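Zwischenbericht Arbeitspaket 3: Regeln für den Robotereinsatz bei der PC-Demontage
Projekt Trallix, Berichtszeitraum bis Ende Oktober

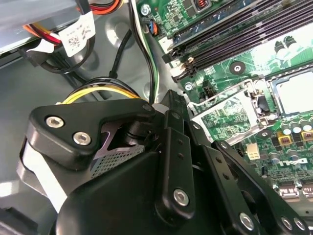
Abb. 1: Greifer im geöffneten Gehäuse eines Desktop-PCs, zwischen Kabelsträngen und Hauptplatine.

1. Stand der Arbeiten

Arbeitspaket 3 soll eine Arbeitsanweisung liefern, nach der Roboter an offenen Altgeräten eingesetzt werden dürfen. Entwurf 2 liegt seit Anfang Oktober vor und ist mit der Arbeitssicherheit abgestimmt. Offen sind der Abschnitt zur Kabelführung und die Zuständigkeiten bei Schichtwechsel. Die Anweisung gilt vorerst nur für den Standort Povside. Eine Übernahme durch den Partner Grajales ist für die nächste Projektphase vorgesehen.

Die Federführung liegt bei Nesrin Başaran. Asif Soomro verantwortet die Risikobeurteilung, Kasun Nanayakkara die Robotersteuerung und die Parametrierung der Grenzwerte.

2. Inhalt des Entwurfs

2.1 Freigabe der Geräte
Vor der Bearbeitung wird jedes Gerät vom Netz getrennt. Der Netzschalter wird danach einmal betätigt, anschließend gilt eine Wartezeit. Netzteile werden grundsätzlich nicht geöffnet, weder von Hand noch durch den Roboter. Geräte mit sichtbar beschädigten Kondensatoren oder ausgelaufener Pufferbatterie gehen in die manuelle Bearbeitung. Die Freigabe wird im Begleitblatt abgezeichnet. Ohne Unterschrift darf die Zelle nicht gestartet werden.

2.2 Bewegung im Gehäuse
Innerhalb des Gehäuses gilt eine eigene, niedrigere Geschwindigkeitsstufe. Sie wird beim Eintauchen automatisch aktiviert und kann vom Bedienplatz aus nicht aufgehoben werden. Die Greifkraft ist auf 40 N begrenzt. Für Speicherriegel und Steckverbinder sind im Entwurf gesonderte, geringere Werte vorgesehen, die noch bestätigt werden müssen.

2.3 Kabel
Der enge Raum zwischen Laufwerkskäfig, Kabelsträngen und Hauptplatine (Abb. 1) ist nach der Risikobeurteilung der kritischste Bereich. Kabel können sich am Gestänge des Greifers verfangen. Entwurf 2 verlangt daher, dass lose Stränge vor dem Start von Hand zur Seite gelegt und fixiert werden. Aus der Werkstatt kam der Einwand, dass dieser Schritt bei kleinen Gehäusen viel Zeit kostet. Wir prüfen, ob für einen Teil der Gehäusetypen darauf verzichtet werden kann. Bis zur Entscheidung bleibt die Vorgabe bestehen.

2.4 Prüfung des Greifers
Die Schraubverbindungen an Fingern und Gestänge werden zu Schichtbeginn auf festen Sitz kontrolliert. Nach 800 Greifzyklen erfolgt eine Sichtprüfung der Auflagen und Gelenke, unabhängig vom Schichtplan. Der Zähler läuft in der Steuerung mit und sperrt die Zelle bei Überschreitung. Die Rücksetzung ist nur mit dem Schlüssel der Schichtleitung möglich.

2.5 Datenschutz
Festplatten und andere Datenträger werden vor der robotergestützten Bearbeitung entnommen und getrennt erfasst. Aufkleber mit Inventarnummern früherer Betreiber sind als vertraulich zu behandeln. Kameraaufnahmen aus der Zelle werden lokal gespeichert und nur für die Auswertung im Projekt verwendet. Die Löschfrist ist mit der Datenschutzstelle noch abzustimmen.

3. Erprobung

Entwurf 1 wurde an über 400 Geräten angewendet. Die meisten Abweichungen betrafen fehlende Unterschriften auf dem Begleitblatt und wurden mit dem neuen Formular weitgehend abgestellt. Einige Male löste die Kraftüberwachung aus, überwiegend bei Kontakt mit Kabelsträngen. Personen waren nicht betroffen. Die Auslösungen sind einzeln dokumentiert und in die Risikobeurteilung eingeflossen.

Édgar Marulanda hat die Bedienkräfte in Povside unterwiesen. Aus den Rückmeldungen wurden zwei Punkte übernommen: Der Halt-Zustand wird künftig auch an der Zellentür angezeigt, und die Anweisung enthält eine Kurzfassung auf einer Seite zum Aushang.

4. Abweichungen vom Plan

Die externe Durchsicht durch Flillo hat sich um einen Monat verschoben, da der Entwurf nach der Erprobung in mehreren Abschnitten geändert wurde. Mehrkosten entstehen nicht. Für zusätzliche Greiferauflagen wurden 800 Euro aus der Position Verbrauchsmaterial umgewidmet. Die Änderung liegt innerhalb der zulässigen Verschiebung und wird im Verwendungsnachweis ausgewiesen.

5. Nächste Schritte

Bestätigung der Kraftgrenzwerte für Speicherriegel und Steckverbinder (Nanayakkara)
Entscheidung zur Kabelfixierung bei kleinen Gehäusen (Soomro, Başaran)
Regelung der Übergabe bei Schichtwechsel (Marulanda)
Übergabe von Entwurf 3 an Flillo
Abstimmung der Löschfrist für Kameraaufnahmen

Vom Mittelgeber benötigen wir eine Rückmeldung, ob die Arbeitsanweisung als eigenständige Anlage zum Schlussbericht eingereicht werden kann. Ansprechpartner für Rückfragen ist Octavio Palomino, Projektleitung.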